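From: Tyyne Väisänen
To: equipment-planning list
Date: 12/10/2021
Subject: Re: Budget lines for the arm, gripper and computers

Hello all,

Thank you Emiko for the questions. I answer under your text. The two renders are from our bowl task in the simulator.
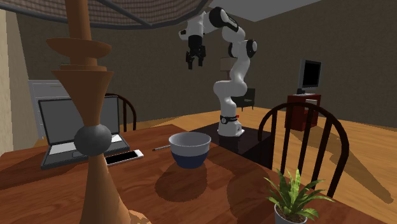
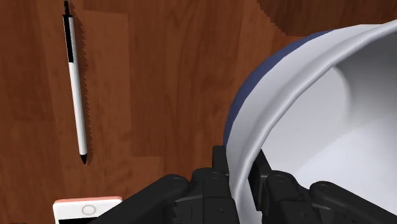

My main point is that we should fix the order of buying before we discuss the total. The quote from Vomard puts the arm, the gripper and the mounting table in one package, and I would like them as three separate lines. The gripper decides more than we expected. In the close view it holds the bowl by the rim, one finger on the blue outside and one on the white inside, and for this kind of hold the shape of the finger pads is important to us. If we buy the package, we get the standard pads and must pay again for others. Also the table should be its own line. In the simulator the arm stands on a separate dark table behind the dining table, and I want to keep this arrangement in the real lab, so that we can change the work table without moving the robot.

On Tue, Emiko Kobori wrote:
> I have the draft from Huttunen for the spare finger pads. It is
> 2,636 in total, with a minimum order of 10 pairs. Do we really
> need so many in the first year? Also, can the second computer
> wait? Veren offers to keep the price until November next year.

To the first question: I think yes, but it is possible to share the order with the Plomham group. They use the same pads and they have asked me already two times. I will write to them this week.

To the second question: the computer can wait. We have 131 tasks prepared and one machine runs them in a weekend. When we pass 200 it becomes too slow for us, but this will not happen before summer. Please ask Veren to give the price promise in writing - last time we had it only by phone.

One thing is still missing in the draft, the delivery and the installation. Vomard did not write them in the quote. Emiko, can you ask if they are included?

Best regards,
Tyyne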